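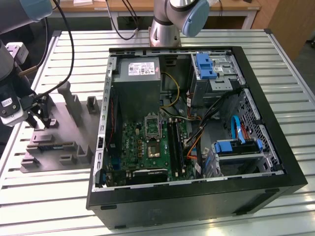
From: Struan Haldane
To: Kustolside PC repair list
Date: 6/14/23
Subject: Re: Memory upgrade in an older tower, a few questions

> I have two of the Skesley office towers to bring up to 16 GB before
> they go out again. I've only ever worked on laptops. Do I need to
> take the board out to get at the memory slots? Is it better to work
> with the case standing up or lying down? And one of them has a
> stick in it that I think is bad, but the machine does still start.
> How do I find out which one it is without buying a tester?

No, leave the board where it is. With the side panel off you should be able to reach the slots on those towers.

Lay the case down with the open side facing up. You have to push straight down on a memory stick to seat it, and that is awkward with the case standing, when you end up pushing sideways and the whole thing slides. Unplug the power cord first, then hold the power button in for a few seconds. Touch bare metal on the chassis before you pick up any memory, and again whenever you come back to the bench.

Check whether a bundle of power supply cables is lying across the slots. On the last batch we did, it was, and I tied it back to the drive cage with a twist tie. Take the tie out when you close up.

Open the clips at the ends of the slot. Some boards only have a clip at one end and the other end is fixed. Line up the notch in the stick with the bump in the slot. If they don't match, turn the stick around. If they still don't match, it is the wrong type of memory and you should stop there. Press on both ends until the clip closes. It takes more force than laptop memory does, and the board will flex a little.

For the bad stick, take them all out and put one back, in the slot the manual gives for a single stick. Run a memory test from a USB drive and let it finish at least one full pass. Then do the same with the next stick in the same slot. If every stick passes, try a good one in each of the other slots, as it could be the slot. Put a piece of masking tape on each stick and number it before you start. I didn't do this in October and had to test 6 of them over again.

Keep the sticks you have pulled somewhere they can stand or lie by themselves. A rack with slots is good, an egg carton is fine. Don't stack them, and don't leave them on top of the power supply where they can fall in.

Two other things while the case is open. Blow the dust out of the processor cooler, holding the fan still with a finger. And if the clock has been losing time, change the coin battery.

The Cunine machines take a different type of memory, so please don't mix the boxes.

Struan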